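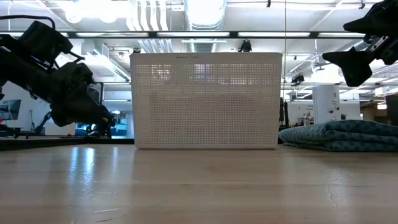
Basket and folded cloth on the table, 3/4/25.

Basket work, continued from the January pages. Kadir asked me to write up what we have so far in one place because his notes and mine had started to disagree, mostly over which basket is which. From now on the white rectangular one is "the white basket" and the one with the split handle is "the old basket." The old basket is under the sink and can stay there.

White basket. Tall, straight sides, small square holes in rows across the front, a thicker solid rim. There is a line of tiny lettering on the rim and I use it as a marker: lettering to the left when you stand at the front of the table. Kadir had been putting it down either way around. It makes no difference to how much fits in, but it matters when we compare one day with another, so please keep to it.

Table. Wiped down with a damp cloth and left to dry before I put anything on it. The finish picks up rings if a wet cloth sits there, and there are two at the far end from January that will not come out. I tried the paste from the Zoro tin on one of them. It took the shine off and left the ring. Do not use the paste on the top again. It is fine for the legs.

Cloths. The blue-green one with the small pattern is the one I keep coming back to. It folds low and keeps its shape when you put it down, with soft rounded edges. Fold used today:

Lay it out face down, long side toward you.
Bring the two short ends to the middle.
Fold in half along the middle line.
Press with the flat of the hand, do not crease with the thumb.
Fold once more if it is going in the basket standing up. Leave it if it is going in flat.

The thumb crease was my mistake from the earlier pages. A sharp crease makes the stack spring open after it has sat for a while, and then the next one does not sit straight on top. Pressing with the flat of the hand gives a softer stack that stays down.

The plain cloths from the Karabulut order are a different matter. They are thinner, and they slide on each other. Ertuğrul thinks they need another couple of washes before they are any use to us, and I agree. Washed one batch this morning on the short program and hung them on the rack by the window. Stiff when they came down. I have put them back in the bag, tied, with a label saying washed once.

Flat or standing. This is what Kadir and I have been going back and forth over. His way is to lay everything flat in the basket and build up. My way is to stand the folded cloths on edge like files in a drawer. Notes from both:

Flat: quick to load, looks neat from above. You have to lift the whole pile to get at one near the bottom, and the pile leans toward whichever side has the thicker folds. With thick cloths it leans badly. Turning every other one around helps some.

Standing: slow to load, and the first few fall over unless there is something to hold them. I used the wooden block from the drawer as a stop and took it out when the basket was filled. Once it is full they hold each other up. Any one of them can come out without moving the rest. When it is half empty they start to slump again and the block has to go back in.

I loaded 18 standing before it got tight. It would have taken more with pushing, but then they do not come out cleanly, and the ones at the ends catch on the inside of the basket. The holes have slightly rough edges on the inner face and the looser weaves snag on them. Ran a finger along the inside and found 3 bad spots, all low down near one corner. Went over them with the fine paper from the bench drawer. Better, but I would still keep the loose weaves out of that corner.

Loading order. Thick first, against the short side, then medium, then thin. Tried it the other way as well and the thin ones got pushed down and bent over at the bottom. Mixed order was the worst of the lot. If you are in a hurry, at least keep the thick ones together.

Where the cloths wait. Keep the folded ones to the right of the basket and leave the left side clear. I had them on both sides at first and kept reaching across myself. The stack can run right up beside the basket, that does no harm, as long as it does not go under it. A corner of cloth caught under the basket tips it enough that the standing row leans.

Weight. The white basket with the 18 in it is easy to carry by the rim with two hands. One hand is not a good idea, the rim flexes. I wanted a figure for this, but the kitchen scale stops at 2,000 grams and shows an error past that. Ertuğrul says there is a hanging scale at Stunddale he can bring over. Leave a gap in the table for it.

Liner. Tried the cotton liner from Tulon in the afternoon. It fixes the snagging completely. It also takes up room at the corners, and it bunches at the bottom unless you smooth it out each time. It covers the holes, so damp cloths would not get any air. For dry storage I would use it. For anything coming straight off the rack, no. It went in the wash with one of the dark cloths, by me, and is now slightly gray. Sorry, Ertuğrul.

Damp test. Put two cloths in without the liner while they were still a little damp, one flat on the bottom and one standing against the long side. Left them through lunch. The standing one was dry to the touch on the side facing the holes and a bit damp on the other. The flat one was still damp underneath. I want to repeat this with the basket raised on two strips of wood so air can get under it. The strips are cut, 106 mm each, and are in the tray with the pencil. They need sanding at the ends.

Labels. The paper tags curl up. Kadir's idea of writing on cloth tape and sticking it to the rim works so far. Stick it on the long side, away from the lettering. Pencil rubs off the tape, so use the laundry pen. The pen is in the mug, cap on please, it was dry last time I went for it and I had to get the spare.

Things still to do:

Wash the Karabulut cloths again, two more times, and fold one the same way as the blue-green one to compare.
Sand the strips and repeat the damp test.
Hanging scale from Stunddale (Ertuğrul).
Check whether the sanded corner still snags. Use the old loose-weave one, it is ruined anyway.
Copy the January counts out of Kadir's notebook before he takes it home.
Settle flat or standing. Kadir wants to try a split basket, flat on one side and standing on the other with the block between. I think the block will shift but we can try it.

Added later: Kadir read this and says the thick-first order was in his notes all along. Checked, and it is, on the page with the coffee on it. Credit to him. He also says the fold should start face up so the pattern ends up on the inside. I tried one that way and could see no difference in how it sat. Leaving it face down for now so that all of today's match.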